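3.2 The Grollar kit as delivered

We should say a little about why we chose a commercial kit at all, when several of us have spent happy years building our own benches. The Grollar two-arm package, sold by Peltstead, was offered to us on a trial lease, and Siwan Gronow argued (rightly, the rest of us now think) that most groups who want to study cloth handling would much sooner buy a bench than build one. A review of the thing as it arrives therefore seemed useful in its own right. The lease was signed on 2/24/23 and the kit went into our room at Beddoe, where Meirion Rees and Haf Jarman did the setting up with great patience and a good deal of tea.

The two arms stand on a shared aluminum rail along one side of the work floor, and each one can reach well past the middle. This shared reach matters a great deal for fabric, as so many of the moves we care about begin with both grippers close together over the same piece. Figure 2 gives a fair idea of how near to each other the arms work.
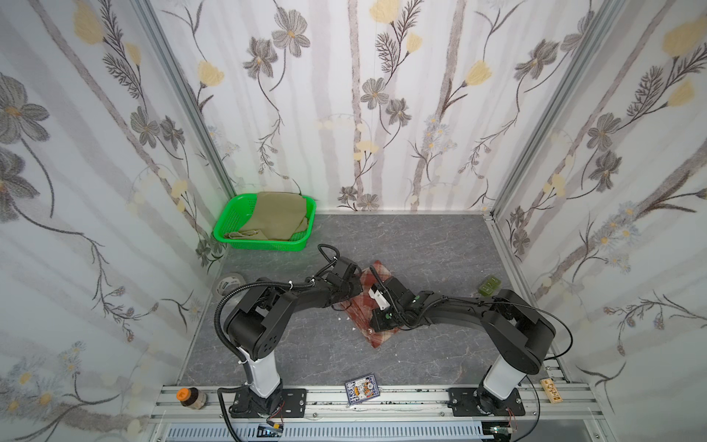 Figure 2. The two-arm bench with a plaid cloth on the work floor.

We ran 181 trials with the kit, all of them under the control software that Peltstead supplies, and we left its settings alone apart from the closing force, which Loubna Mahrous lowered after the first afternoon. The manual suggests starting at 100 percent of the rated force for every fabric. We found this much too eager for light material, and we would gently ask the makers to think again about that page!

The wrist cameras are the part of the package we grew fondest of. An overhead view tells the operator where a garment lies, but it is a poor guide to the last inch or so before a grasp, when what one really wants to see is the edge of the fabric, any seam running along it, and the two fingertips together in the same view.

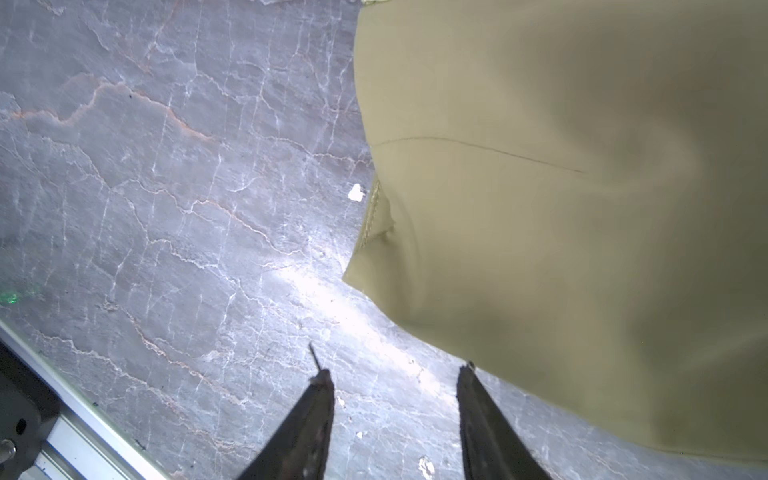 Carys Yorath, who did most of the operating, came to plan nearly all her approaches this way, looking first for a fold or a pleat that stood a little proud of the table and only then bringing the fingers in. Glare on a polished surface was a nuisance to her at times, and we would have liked a dimmer on the lamps. The Skendon bench we had used before gave no close view whatever, and going back to it for the comparison runs in Section 4 felt, to all of us, rather like sewing in mittens.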